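Badov convention

The Badov convention is a set of good-practice rules for robotic assembly cells in which a two-finger gripper handles small molded gears, pulleys and similar toothed parts. It takes its name from the Badov training workshop, where the first version was put together by Vittoria Pagano and Natalina Farina, and it has since been taken up by a fair number of teaching labs and small manufacturers who wanted something friendlier than a full safety standard to hang on the wall beside the cell. It does not replace the legal and safety requirements that apply to a robot installation, and the opening page says so in plain terms.

Origins

Pagano had spent many years setting up assembly lines for the Russo company, a maker of small gearboxes, and she liked to say that most of the trouble she was called out for came in the last few millimeters before two parts met. Farina came from the other end of the trade, having taught machine maintenance to evening students. The two of them began swapping notes on chipped teeth, bent shafts and fingers closed on the wrong spot, and in August those notes were gathered into a stapled booklet. The first printing ran to 100 copies, and most of them went out to former students of Farina's. A revised edition, dated 2024-05-14, is the one in general use today.

Scope

The rules cover plastic gears placed by a single arm on fixed shafts, whether the gear stands alone or has to mesh with a neighbor that is already in place. Metal gears are mentioned only in an appendix, and press fits are left out altogether. People coming to the convention from heavier work are often surprised by how much of it deals with looking and waiting, and how little with force.

Approach and contact

The heart of the text is the section on approach. The arm is to slow down before the fingers reach the part, and the final stretch is to be made along the line of the shaft wherever the fixture allows it. Fingers should close on a hub or a plain face if there is one to be had. Where the design leaves only the toothed rim to hold, the pads must be wide enough to bear on several teeth together, and the closing force is set on a scrap gear before a good one is tried.

Meshing gets a section to itself. A gear that meets its neighbor tooth on tooth must never be pushed home. The arm backs off, turns the gear by a small part of one tooth, and tries again, and after three failed tries it stops and calls a person over. Farina is generally credited with the wording of this rule, which has hardly changed since the booklet.

Wrist cameras

Cells with a camera at the wrist have a few extra duties. Both fingertips should stay in view through the whole approach, so that the part and the thing reaching for it can be judged together. Pictures blurred by motion may be kept as a record of the run, but measurements of tooth position are to be taken from a sharp one. The background should be plain and should differ clearly in color from the parts, and lenses and fingers are wiped down at the start of each shift.

Record keeping

Each cell keeps a log, on paper or otherwise, with the part number, the force setting and any stops. Fingers are inspected after every 1000 cycles and whenever a part has been dropped. The Vorora training center, which adopted the convention early, published its own log sheet, form 303, and many users simply copy that one.

Reception

The convention has been warmly received by teachers, though the cell builder Lindudar has argued that three tries is too strict for soft plastics and uses five in its own manuals. Pagano has answered that five is perfectly fine as long as somebody reads the log.
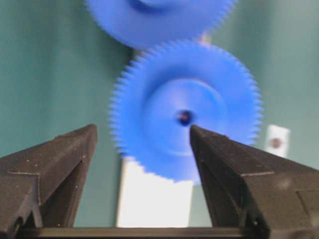
Blue plastic spur gears and the fingers of a two-finger gripper, seen from the wrist camera.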